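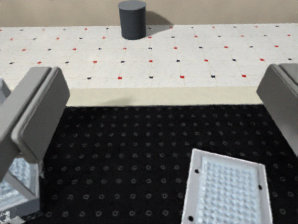
Bench notes > Flavuvel > Diary > Tuesday

Up before six, sim was still running from last night. Seed 1779 again. Same stall, same place, planner sits there chewing through all 2000 iterations and then hands back the path it had at the start. Restarted with logging on. Coffee.

Saqib thinks it's the inverse kinematics seed. I think it's the collision padding. We've each been saying this for a week and neither of us has a plot to show for it, so today is plots.

Morning: split the log so padding, seed and timeout get their own column. Should have been like that from the start. Found a unit mixup in the retreat move while I was in there – millimeters going into a field that wants meters, clamped silently by the limiter so it never blew up. Fixed. Wrote a test. The test passes, which proves the test runs.
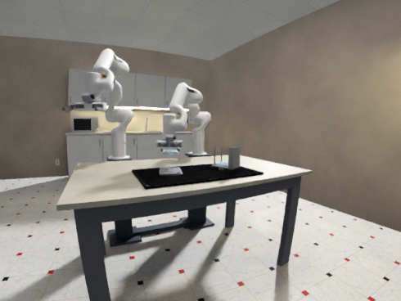 Why plan the two arms together and not one after the other?

Planning them one at a time makes the first arm's path a fixed obstacle for the second, and over a shared table the second arm often ends up with no way in. Planning jointly costs more time per query, but the waits and detours get shared out.

Joint queries are slow today though. Turned off shortcutting for the first pass and got some of it back. Collision checks are the hog, as ever. Want to cache the self-collision pairs that can never touch, the list is sitting half done in a branch from May.

Lunch at the desk. Call with Schwaiger at one, they want the pose estimator to report a confidence and not just a pose. Fair. Said yes before thinking about how to calibrate it. 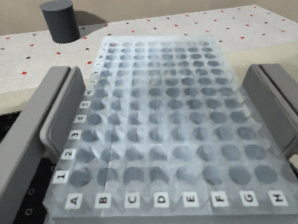 Pose estimation is where the afternoon went. The fit is good on position and bad on heading, it will flip a plate end for end and be perfectly happy, becuase the outline is the same either way round. Well grid doesn't help, eight by twelve from both ends. What does help is the tags: A to H along the near edge and the numbers starting from 1 up the left side, so one readable letter near a corner settles it. The far numbers are mush, don't bother with those, weight the near ones. Put that in as a tie-breaker after the fit and not inside it. Reflections on the plastic still pull the corner detector around. Masking the bright patches next, if I get to it.

Reran the bad batch with the tie-breaker. 304 cases, 13 still flipped. Going through them by hand tomorow. Eltex wants the writeup on this and I'd like it to have a real failure list in it.
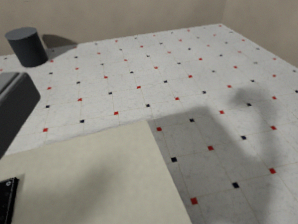 What happens when the camera on the wrist loses the target during a move?

The tracker keeps the last good pose and grows its uncertainty every cycle, and once that passes the limit the controller slows to a hold and asks for a fresh look from the last viewpoint that worked.

The limit is a guess at the moment. Too tight and it holds all the time, too loose and it drives in on an old pose. Made it a parameter so at least the guess is in the config and not buried in a header.

Seed 1779, late: plot's done. It's the padding. Also a bit the seed. Saqib gets half a point. Padding down on the fingers only, rest left alone, rerunning the Baltholm set overnight.

Merge the limiter fix. Email Schwaiger. Bed.

3 comments

Nives Caputo
Did you try reading the tags at full resolution before the downsample? Our letters were fine until we resized, then B and E got swapped constantly.

Saqib Sandhu
More than half a point. See column four.

padded_cell
How are you growing the uncertainty, linear per cycle or off the joint speed? Linear gave us holds on slow moves for no reason.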